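Ticket 583: petition signature lookup down

So I'm checking signatures for the Tarkden ballot measure (the rent one, not the parks one!) and the Vollwood voter search keeps spinning, then says "no record." I've tried 2 browsers.

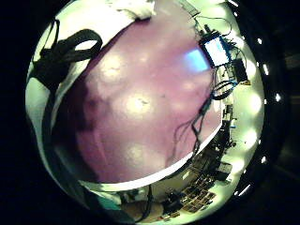 Support replied that Vollwood had moved its precinct list in August, and asked me to clear saved logins and retry.

Did that, waited 15 minutes, and Van Dusen addresses come up fine now. Bikik ones still don't. 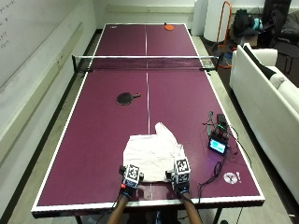

Bikik is still on the old list, came the answer, so search by last name until it's switched over.

Last name works, leaving this open.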